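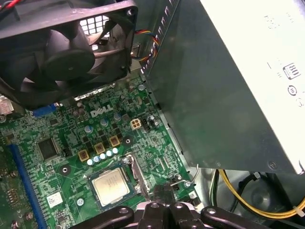

Case fan and power supply, with the 80 PLUS badge on its side.

Thursday, April 10, 2025

I spent most of this week going through our electric bills. We moved to Vallovine in November and got signed up with Esteo by default, and I never looked at the rate. Over the winter we used 3,320 kilowatt-hours and paid $469 for it, before the fixed monthly charge.

The heat is the biggest part of that. The house has baseboard heaters in three rooms, and the one in the back bedroom was set to 68 the whole time with the door shut. I turned it down to 55. The water heater is next. It is an old Boros tank with no blanket on it, and the closet it sits in is always warm.

I also tried a Zullix plug-in meter on the smaller stuff. The TV and the router were less than I expected. The dehumidifier in the basement was more - a lot more - so it now runs on a timer at night.

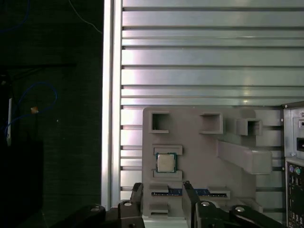

Aluminum slats and the gray plate, from above.

Esteo has a time-of-use plan that is cheaper after 9 p.m., but the daytime rate goes up to pay for it. We're home most days, so I'm staying put until I have a summer bill to compare. If you switched, leave a comment and tell me what your July looked like.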